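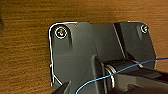

## Session 2: Teaching by hand, teaching by remote

Read the Bosman chapter first. Sanne Mulder will assume you have, and she can tell.

**By hand** (kinesthetic): you grab the arm and drag it through the task. Your elbow ends up in half the recordings, where the policy will dutifully learn to wait for an elbow.

**By remote** (teleoperation): you move a leader arm and the follower copies it — including the sneeze.

For the lab:

- Work in pairs, 15 demonstrations each. Swap operators after every run.
- Watch the wrist view while driving. If you can't do the task from it, don't expect the policy to.
- Check that no wire can snag on the fingers before you start recording.
- Keep hesitations short. A pause to think looks, in the data, like a skill.

The Beninard group used 1,000 demonstrations for one drawer. You have until 4 p.m.

Upload to the Wastside folder, failures included, labeled as failures.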